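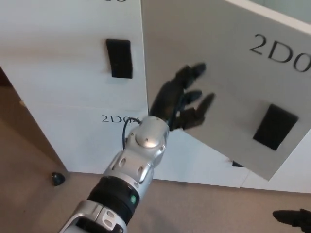
Storage Room, Bank 2: Cabinet Survey and Relabeling

Wednesday, March
Entry by: Ionuț Stoica
Copy to: Hadham bench, Surklow stores desk

Purpose. To bring the white cabinets of Bank 2 into agreement with the stores register before the Rondo materials are moved in. The register was last revised when the room was still shared with the Vallejo project, and several of its entries refer to contents that have since gone to Hadham.

Condition of the bank. The cabinet fronts are sound. The faces are flat and pale, with black recessed handles, and the lettering on the doors is black serif on the panel itself. The lettering remains legible at normal working distance and does not need to be replaced. I had proposed in an earlier entry that all door labels be redone in the larger sans serif type used on Bank 1. I withdraw that proposal. The existing codes are clear, and the only fault is in the register, where the characters "D" and "O" have been typed in place of one another in several lines.

Code format. The first character is the bank number, the second is the column letter, and what follows is the position within the column. All codes beginning 2D therefore belong to column D of this bank. The position is always numeric. Where the register shows a letter O in the last place, it should be read as zero until the corrected copy is issued. Colleagues entering codes by hand are asked to use the number key.

Door clearance. With a column D door standing open, the neighboring front cannot be reached comfortably from the right-hand side. It is better to stand to the left of the open door and work from there. A door that is left partly open also presents its lower corner to anyone passing, and doors should be closed between visits even when the work is expected to resume within a few minutes.

Hinge check. Each door in column D was opened to its stop and closed again. One closes with slightly more resistance than the others. I found no visible wear at the hinge and have made no adjustment. To be looked at again when the shelves are out, as the cause may be a shelf pin standing proud on the hinge side.
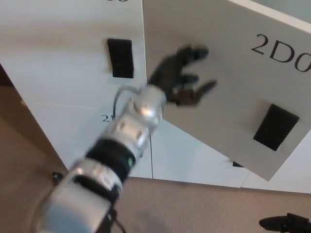 Handles. The recesses collect dust along the lower lip, and this was transferring to gloves and then to the sample sleeves. They were wiped with a damp cloth and dried. A dry cloth alone does not clear the corners. I suggest that the recesses be added to the monthly cleaning sheet, which at present mentions only the outer faces and the tops.

Contents, column D. The upper positions hold unopened consumables. The lower positions hold returned fixtures from Vallejo, wrapped and tagged, together with 16 tagged sleeves that belong with the Hadham set and should have been sent on with the rest. The sleeves have been placed in a transfer tray on the side bench with a note of their original position. Nothing else was moved today.

Shelf loading. The Rondo materials will arrive in cartons of two sizes. The smaller carton holds 300 pieces and may go on any shelf in the column. The larger holds 1000 and should go on the bottom shelf only. The shelf pins in this bank are the short type, and I would prefer to see the long pins fitted before the heavier cartons are placed any higher. Surklow stores has the long pins on its list, but I have not confirmed that they are the correct diameter.

Register corrections. The following changes were entered in pencil in the room copy and have yet to be made in the shared file:

Column D, all positions: letter O changed to zero in the position field.
Column D, lower positions: owner changed from Vallejo to "returned, hold."
Column E: no change. The entry for the end position lacks a date of last inspection.
Transfer tray: new line added, destination Hadham.

The pencil copy is to be treated as correct until the shared file has been updated. Please do not erase the former entries, as the Hadham bench still needs them to match its packing list.

Open items.

Confirm the pin diameter with Surklow.
Recheck the stiff door with the shelves removed.
Ask the Hadham bench whether the sleeves can wait for the regular transfer.
Obtain the inspection date for column E, or inspect again and record the new one.

Keys returned to the hook inside the office door. Columns A through C were not examined and remain as recorded in the previous entry.

I.S.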